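Help Desk > Worktops, Storage and Cookware > Closed tickets
September | Logged by Sibusiso Mabuza

Ticket 299: white flecks on the wooden top, and a glass lid that rocks

Hello all, and thank you for bearing with me on this one. I've written it up at greater length than I strictly needed to, partly so that I remember what I did and partly because two people have already asked me about their own tops and I'd like to be able to point them somewhere. There are two complaints on one ticket. The first is that little white flecks keep appearing on the wooden top where the pans go. The second, which I only added because I was writing in anyway, is that one of the Birkett lids rocks when you set it on a pan, and it has been getting on my nerves all month.

For anyone who hasn't seen the set-up, it's a wooden top with red panels on three sides (the Stermont lily pattern, which I still love, loud as it is) and metal rails around it. There's a long black wire basket on the back rail with dividers in it, a white mesh one in the left corner, and the pans live on the wood when they aren't being used.
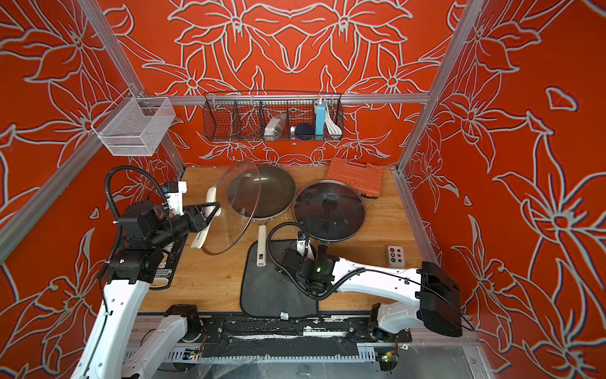 Support's first reply was very kind and asked whether the top had been oiled lately, and with what. It had, with Prumo, two thin coats, and I'd followed the tin to the letter apart from being impatient over the second one. They also asked whether anything had been painted nearby, and whether the flecks wiped away or clung on. The answer to that last question is that they do both, which I know isn't a great help! Most of them lift with a damp cloth. A few have to be coaxed with a fingernail, and those are the ones that bother me.

Step 1. Rule out the baskets

My own first thought was the white mesh basket, because white basket, white flecks, you can see how my mind was working. I took it down, rubbed it all over with a dark cloth and looked at the cloth under the lamp. Nothing came off at all. I did the same underneath the long black one, lifting everything out first, including the power strip and that white cable, which had to be wound up again twice before I was happy with it. Clean cloth again. Both baskets went back where they were and I apologised to them in my head.

Step 2. Rule out the panels

This was the one I was dreading, as I'd have hated to lose the lilies. The outlines are a pale grey and the flecks are a proper white, so it was never a very good match, but support asked me to check and so I checked. I pressed sticky tape along one of the big petals on the right-hand side, low down where it gets knocked, and peeled it away slowly. The tape came up clear. I tried a stem on the back panel too, with the same result, and then stopped before I did some damage of my own. The flecks also gather in the middle, between the pan handles, and if the walls were shedding I'd expect them to lie along the edges.
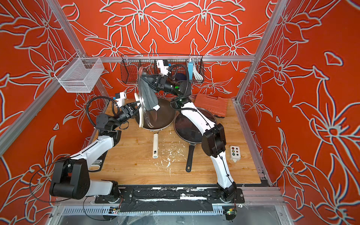 Step 3. Look at what's under the lids

Support suggested lifting everything off, wiping the wood down, and putting things back one at a time with a good gap in between. It's slow, but it's good advice, and I'd say the same to anybody with a mystery mess. I began with the pans alone and left them overnight. In the morning the wood was as I'd left it. Then I put the lids back, and the grey fleece cloth I use for buffing them, and went off to do something else.

I'd been half blaming the cloth, as it's a fluffy old thing and sheds a bit. But cloth fluff is soft and rolls up under your finger, and these bits are hard-edged and odd in shape, much more like chips. You can look at them quite well straight through a lid, scratches and smudges notwithstanding.
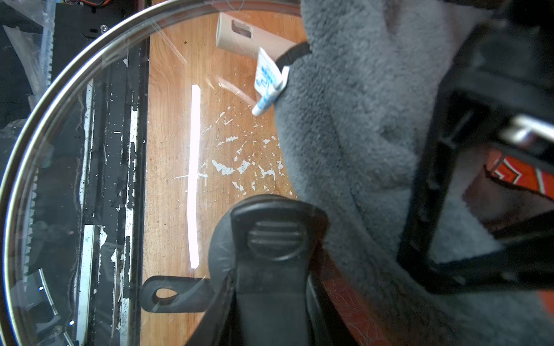
White flecks on the wood, looking through the glass lid. Grey cloth to the right.

Step 4. Find the real culprit

After all that it was filler. I'd patched a few dents in the top early in the summer with a white filler from the back of the cupboard, sanded it, finished with 1,000 grit because I wanted it like silk, and oiled straight over it. Support asked for the order I'd done things in, and when I wrote it out for them I could feel the answer coming. The filler was never meant to go under oil. It had gone brittle, and each time a pan was dragged over a patch (I do drag them, I'm sorry, they're heavy) another crumb came away. The stubborn ones I'd been picking at were bits still holding on in the grain.

The cure is dull. Scrape out the loose filler with something blunt, brush along the grain, go over it with a barely damp cloth, let it dry for 12 hours and re-oil. Support's Sorkeo felt pads have been recommended for under the pans as well, and I've ordered a packet.

Step 5. The rocking lid

Much quicker, this part. I had been putting the lids on the wrong pans. There's a big grey non-stick one and a black frying pan, and the two lids are near enough in size that I'd stopped looking properly. Swap them over and the rocking stops, apart from the faintest click if you press right on the rim, which I can live with. If yours rocks on every pan you own then it may be a bent rim, and in that case I'd send it back.

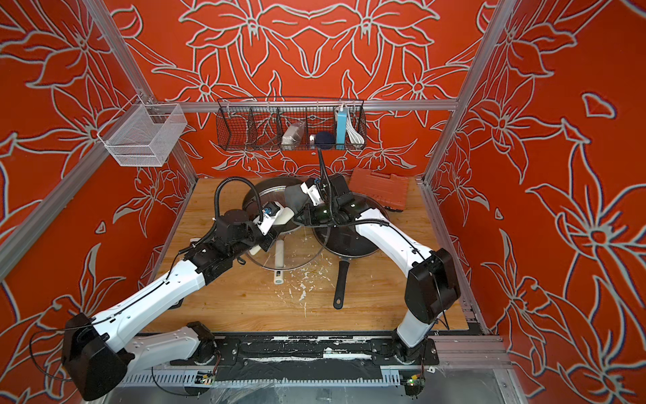
Grey pan at the back, black frying pan to the right, and the two glass lids.

Where things stand

Support have closed the ticket at their end and I'm content with that. I'd like to leave a note here for whoever reads it next, though. I have scraped out the worst patch but not the smaller ones towards the front, so a few flecks may still turn up, and I'll add a line if they carry on once the new oil has gone hard. If anyone knows a filler that really does take oil and comes in something near honey brown, please reply underneath, as I have one deep dent left and I'm not going near it with the white stuff again.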